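About Jamlow

Jamlow calibrates weighing equipment for farms, grain stores and small food plants. The company was set up in Cikisstead and took over the Shevchuk scale shop in April of its second year.
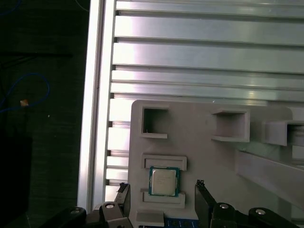

Aluminum slats and upright post, with blue cable at left.

Test weights are held in 2 sets, one for bench scales and one for platform scales up to 1,263 lb. Each set is checked against a reference set before it goes out on a route.
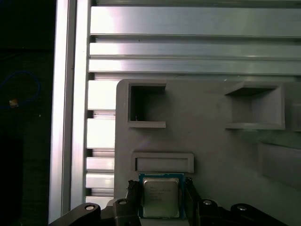
Readings are taken at zero, half load and full load, then repeated in reverse order. Results are entered in Elider, our records system, and a certificate is issued for each scale — including those that fail. Service contracts cover 84 sites.

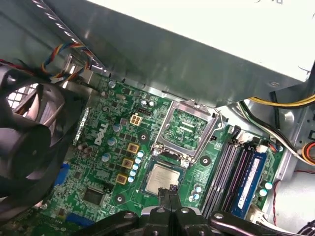

How often should a platform scale be calibrated?
Once a year for normal use, and again after it has been moved.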